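**New bench rules at Siltville are up, and they're good!**

The two-arm bench sheet is finally down to one page, and I can't tell you how happy that makes me. It has 12 rules, most of them short enough to remember while your hands are full. My favorite is the tape rule: the blue grid stays on the table between sessions, and if a strip lifts, you replace it before the next run (same width, same line, please). Close behind is the pendant rule. Both pendants stay on the side table with the stop button within reach, and arms and sleeves stay off the taped surface while either robot is live.

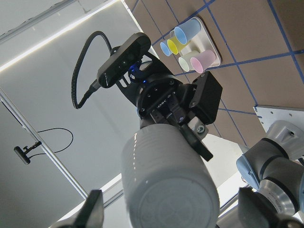
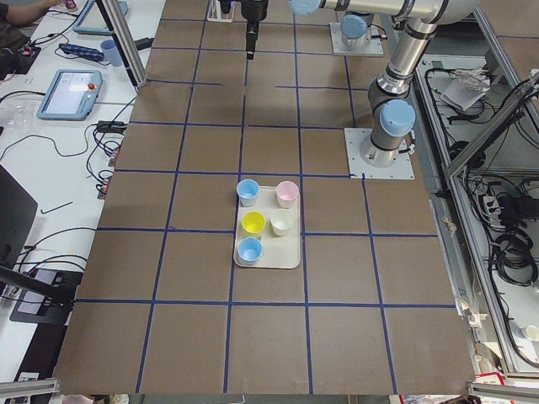
The cup task is the first one written up under the new sheet. Each batch is 100 runs, and the log gets a line for every run, including the bad ones.

Štefánia Vaněk would go further and have the wrist camera brackets checked at the start of every batch, with the check signed. She also wants the speed limit printed in bigger type, and I'm all for it. Both changes are in the draft for July, so send comments to the Millidholm desk before then.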